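Wrist pain from working at the kitchen table, what should I change first?

Posted in Home Office Help by plument_porch

Hi all. I moved to working from home in August and my "office" is our kitchen table, which I love dearly but which was clearly built for eating soup. By 4 in the afternoon my right wrist aches along the outside, and some days the ache goes up toward the elbow. I have a folding chair with a cushion on it and a laptop on a stack of cookbooks. I can spend up to $400 but would rather not spend all of it at once. Chair, desk, or something else? Thanks so much for any help, and sorry if this gets asked a lot!

3 replies, 323 views

jimley_knits
Oh, I feel for you, I did two winters at a dining table and my arms still remember it! Please start with your seat height before you buy anything at all. Most dining tables are too tall for typing, so your shoulders creep up and your wrists bend back to make up for it. Sit on something firm (a folded quilt works, a squashy cushion doesn't) until your elbows are level with the tabletop, and then put a box under your feet so they aren't dangling. I used a shoebox full of old magazines for months and it did fine.

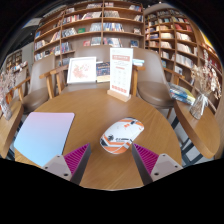 Wrist pain on the outer side often comes from bending your hand toward your little finger, and reaching far off to the right doesn't help. Pull everything in closer than feels natural, and move from the elbow when you can. A round table makes this a bit harder — the edge curves away on both sides, so there's less wood under your forearm than you'd think. With a white and orange mouse like that one on a round wooden top, I'd keep it far enough in that your forearm can rest on the table behind it, and turn it to line up with your arm once your hand is on it. Then please do take breaks. I set the oven timer, and my family has learned not to come running for cookies.

gitano501
get a vertical mouse. fixed mine

hlongwane_hill
I agree with most of what jimley_knits said, though I'd go a little further on the laptop. If it's up on cookbooks and you're typing on it up there, that could be half your trouble right there. Keep the cookbooks, they're a perfectly good stand, but get a plain separate keyboard and set it down on the table in front of you. Mine has no number pad, so the mouse sits 6 inches closer than it used to, and I noticed the difference in my shoulder before I noticed it in my wrist.

After that I'd put the money toward a used office chair with adjustable height. And if your fingers go numb or it wakes you up at night, do see your doctor. I put that off far too long and ended up in a splint through most of gardening season.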